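About Rokance

Rokance teaches two-armed robots to do small chores in rooms that don't exist. We build the rooms on a computer, put a simulated robot in them, and let it try to clear a table or open a cabinet until it either manages or embarrasses itself. The company began in Tresdale, in the back half of a building that used to sell carpet, and it's still there. The carpet smell has mostly left.

We started with four people and one desk that could be called a desk. The plan was to sell real robots. Then we priced real robots, and got very interested in software.

What we do now is sell practice. A customer sends us a job they want a robot to learn, plus whatever they know about the place it will happen in. We make a version of that place, add furniture and clutter, and run the job over and over with everything slightly moved. Then we do it with everything moved quite a lot. Customers tend to prefer the first kind of result and need the second.

Open days

Twice a year we unlock the front door and let people in to watch. It sounds duller than it is. You sit in a folding chair in front of a big screen, one of us runs the simulator, and a robot goes about its business at the speed of a person who has just been told to be careful with the good plates. There is coffee. The coffee is real and we've had complaints about it.

The winter open day uses a room we call Riltent, after the name somebody typed into the save box and never fixed. Riltent has brown tiled walls, a red window frame and a teal cabinet. Visitors with taste have offered opinions on the colors. We picked them so the walls would be hard to confuse with the furniture, and then we got fond of them, as people do with ugly lamps.

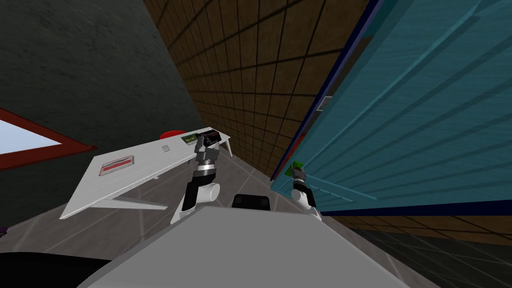
The first half of the demonstration is usually the calm one. We talk through what the robot is being asked to do, show how the arms are told where to go, and take questions. The most common question is whether it could do laundry. The second most common is when lunch is. We have a good answer to one of these.

Then we hand over the controls. Anyone over the age of seven can have a turn driving an arm, and the younger ones are better at it. Adults apologize to the robot when they bump into things. Children back up and hit it again to see if the same thing happens, and we've hired people for less.

Part of the session goes to Ding, our scoring tool. Ding watches a run and decides whether the chore got done, and it makes the noise you'd expect when it thinks so. Early on it was far too generous. It once passed a run in which the robot had shoved the whole table into a corner, on the grounds that the item was no longer where it had been. Ding is stricter these days, and visitors are welcome to argue with it. There's a sheet by the door for arguments. 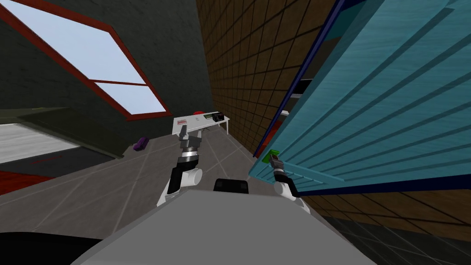
We get asked why we show unfinished work to strangers. Part of it is manners: a lot of our neighbors in Tresdale had been walking past a window with the blinds down, wondering. The rest is that a roomful of people who don't build robots will spot trouble we've stopped seeing. The slider that tilts the view was labeled backward for months. A retired bus driver found it in four minutes.

After the break we switch to the gripper view and let people try lining up the fingers on their own. It's harder than it looks from the folding chairs, and the line for a second turn is always longer than the line for the first.
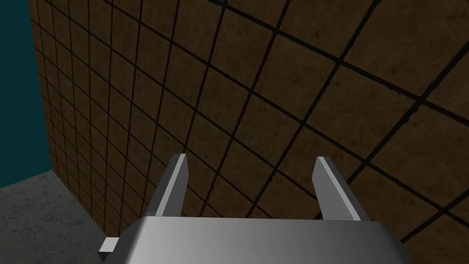

Gripper view in the Riltent room, fingers open, tiled wall ahead.

Coming to see us

The next open day is in February. Entry is free and you don't need to know anything about robots. Groups and schools should write ahead so we can borrow more chairs. Parking is behind the building, next to the sign that still says Remnants.

If you can't make it, we do visits by appointment for customers and for teachers. These last two hours, one of which is useful and one of which is us showing you things we like.

Page last updated 12/28/23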